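Can Robot Hands Do Our Chores Yet?
Student project report, second-year module in automation
Submitted 9/16/26

Our task was to find out if a machine with a humanoid hand can take over small chores, at home or on a shop floor. We did not want to repeat what the sellers promise. We wanted to look at plain jobs: taking a card from a person, receiving a wooden board, putting small things back in their place.
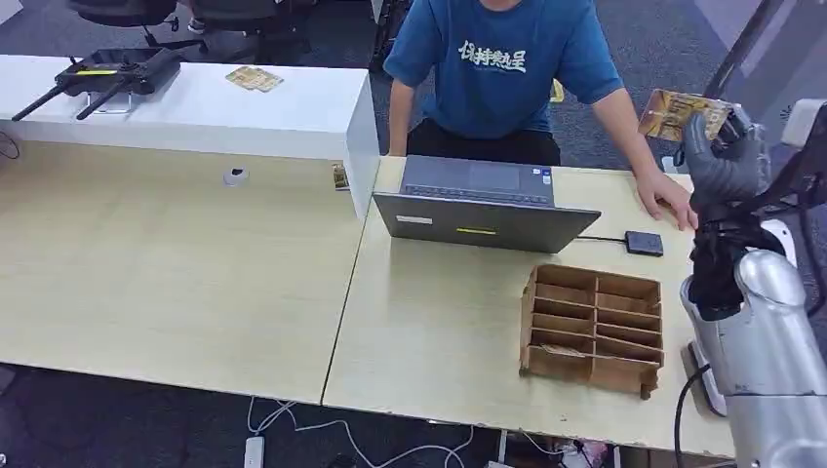
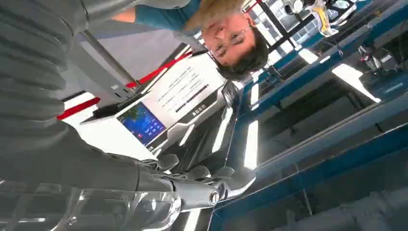
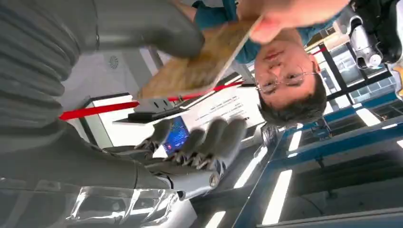
We selected these jobs from a longer list. In June we asked people in two workplaces and in our own families which chores they would most gladly give away. We received 163 answers. Most people wrote about laundry, dishes and cleaning the bathroom, which we could not test in a safe way. But a surprising part of the answers was about small handling work – sorting, fetching, passing, holding something while another person works on it. In the workplace answers this type was the most common one.

1. How we worked

We divided every chore into steps: see the object, reach it, close the fingers, carry it, and let it go. For each step we wrote down if it was done, done with help, or not done. A person was always near the arm and could stop it. We made 137 attempts in total. Attempts which were stopped because of a software error are counted as not done, as a user at home would also count them so.

We called our scoring sheet Gromik, so that we had a short name for it in the files. The planning software was the Plullier package, which our department has used already for other courses. We changed only the speed limit and the closing force of the fingers.

2. Flat objects

Flat objects were the hardest for us when they had to be picked up from a table. A card which lies on a smooth surface gives the fingers nothing to go under. A person solves this without thinking: he slides the card to the edge, or lifts one corner with a nail. The robot hand has no nail, and the sliding movement was not in our plan.

When a person gave the card directly into the hand, the result was much better. The fingers only had to close at the right moment. Too early, and the card was pushed away. Too late, and the person became impatient and moved his hand, so the position was wrong again.

3. Handing over a board

The wooden board is heavier and stiffer than a card, and we expected it to be easy. The grip itself was easy. The difficult part was the agreement between person and machine about who is holding. People do not let go until they feel a small pull. Our arm waited without pulling, so both sides waited. We added a light pull of the arm after closing, and then the handover took about 8 seconds. Between two people it takes hardly any time, so this is still slow, but it did not feel unpleasant.

The angle is also a question. People hold a board as it is comfortable for them, and this is almost never flat. The hand must turn at the wrist to meet it.

4. Putting things away

Sorting into compartments sounds like a job made for machines. It is true when all the objects are the same. With mixed objects the arm needed a new grip for each kind, and the fingers are thick compared with a narrow compartment. To drop a thing from above is simple. To take it out again is a different problem, and we did not solve it.

5. Comparison with earlier reports

We read two older student reports from our department, which are kept under the names Đorđević and Manberg. The first used a simple gripper with two fingers, and for boxes and boards it was faster than our plan. The second used a suction cup, which is very good for cards but useless for cloth. We think a hand with many fingers is a compromise: it can try almost everything, but it is seldom the best tool for one thing.

6. Our answer

For a shop floor we would say yes to handovers, if the objects are known and somebody has time to set the machine up. For a home we would say not yet. The chores there change every hour, and a person who must stand beside the robot could have finished the work already.

For the next group we recommend to begin with the sliding of flat objects to the table edge, and to measure the pull during the handover with a proper force sensor. We set it by feeling, and it should be repeated with numbers.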